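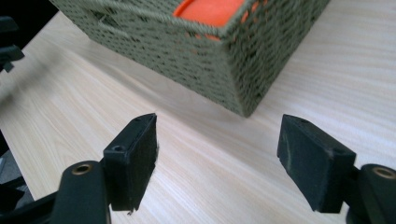
4. Choosing chores the machine can do

Before you install the Hinus table unit in a home or a small shop, please decide which chores you will give to it. Many new owners start with the hardest chore and become disappointed in the first week. The fingers of a gripper are good with objects that have a fixed shape and enough room on both sides. A rope basket on a table, with woven sides and something orange inside it, is already a difficult case: the cord can bend under pressure, and the small gaps in the weave can confuse the edge finder. The same is true for cloth, bags and soft packages. Start with boxes and cups, and come to baskets later.

4.1 Before the first chore

1. Clear the part of the table where the unit will work. Leave free space on each side of the object, enough for an open finger plus your own thumb.

2. Check the foam padding on the inner face of each finger. Light scuffs are normal. If the padding is lifting at a corner, order set 929 from Skukmont and do not use glue from the kitchen drawer.

3. Pull out loose fibers with tweezers. Do not burn them off.

4. Press each finger from the side. It must not move on its arm. If it moves, tighten the screw in the top face by a quarter turn and press again.

5. Set the grip force to 2 on the dial. This is the lowest useful setting and is correct for all soft-sided objects.

Note: On tables with a light, shiny surface, strong lamps may wash out the grain and the unit can lose its position. Turn the lamp away or put down the gray mat.

4.2 Moving a soft basket

1. Place the basket so that one corner points to the gripper.

2. Choose "Rim" in the grasp menu. The unit will then look for the thick upper edge and will leave the sides alone.

3. Let the fingers close slowly. Keep your hand on the stop button during the first tries.

4. Lift a small distance, wait, and look at the rim. If it folds, put the basket down and take out a part of the contents.

5. Move and set down. Open the fingers fully before the arm goes back, or they may catch in the cord.

Caution: Never ask the unit to carry a basket over a person, a pet or an open flame.

4.3 What to expect

Our tester Thu Khương ran the basket chore 40 times in May with the Kernov software. The result was mixed. Moving the basket across the table went well on most tries. Taking one object out of it without pulling the basket along was much less reliable, and a person does this without thinking. For the moment we recommend that you do the picking by hand and leave the carrying to the unit.

Folding laundry, tying bags and wiping around objects are not supported in this version. Some dealers say otherwise. Please do not plan your working day on it.

If the unit shows code 1793 during a chore, the fingers have closed on nothing. Open them from the menu, move the object toward the center, and start again from step 1. For the Salazar wall mount, see section 6.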